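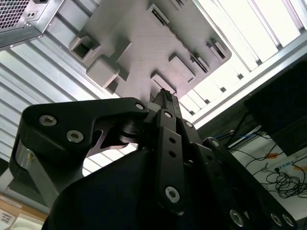

Silver screws in black metal, seen from below.

When my kettle stopped working last August, I took it to the shop where I had bought it. The young man at the counter was very polite. He did not open it, he did not even plug it in. He told me that a new Zorel costs less than one hour of a technician, and he showed me the shelf. I went home with the old kettle under my arm and a feeling I could not name at first. I think now that it was shame, but I am not sure who should have carried it.

I grew up in a town where every second street had a person who repaired something. We took shoes to one door and radios to another. My mother's sewing machine, a heavy Mujić, was opened more times than our front door, and it is sewing still. These people were not loved especially. They were slow, they smoked, they promised Tuesday's work for next month. But they gave us a habit of mind: a thing which has stopped is a thing with a question inside. 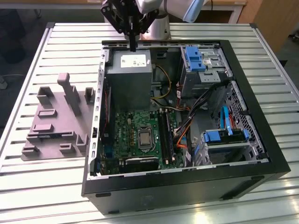

A desktop computer on its side, with the side panel off.

I do not wish to say that the past was better. Many things were repaired because there was no choice, and I remember well the smell of a heater which should have been thrown away. My complaint is smaller. Today the choice exists and we are not allowed to make it. The case is glued. The screw has a head for which no shop sells the driver. The manual has 60 pages, of which 2 are in my language, and both of them tell me to contact the seller.
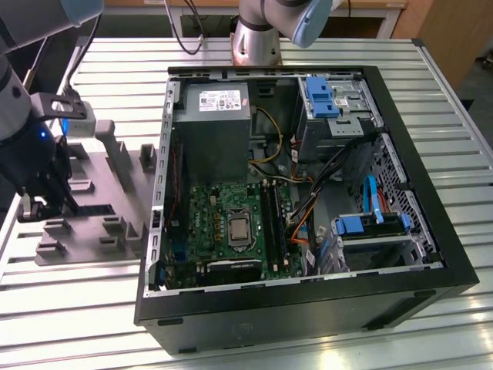 The makers say that this is for our safety. I accept it for a microwave oven. I do not accept it for a torch, and my Flarido torch is closed so well that when its battery is finished, the whole torch is finished too. Somebody decided this at a desk, and it was probably a good day for the company.

People answer me that repair is too expensive. It is true, and I have paid for it: 42 pounds for a vacuum cleaner hose, when the same Wanance model was on sale next door. But a price is also made by us. If spare parts had to be sold for ten years, there would be more of them and they would cost less. If school gave children one afternoon a week with a screwdriver, fewer of us would stand so helpless at the counter.

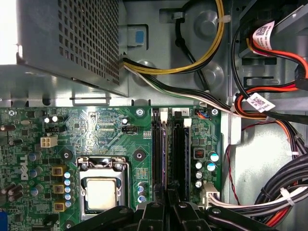
I would like also a simple label on the box, next to the one for energy. It should say if the thing can be opened, with which tool, and for how long the parts will be kept. I would read such a label before the colour and before the price. Perhaps most buyers would not, and this is their right - but at present we all buy blind.

As for my kettle, I opened it myself in the end, with a borrowed driver and not much hope. A small contact was black. I cleaned it with a piece of sandpaper and the kettle boils again, a little louder than before.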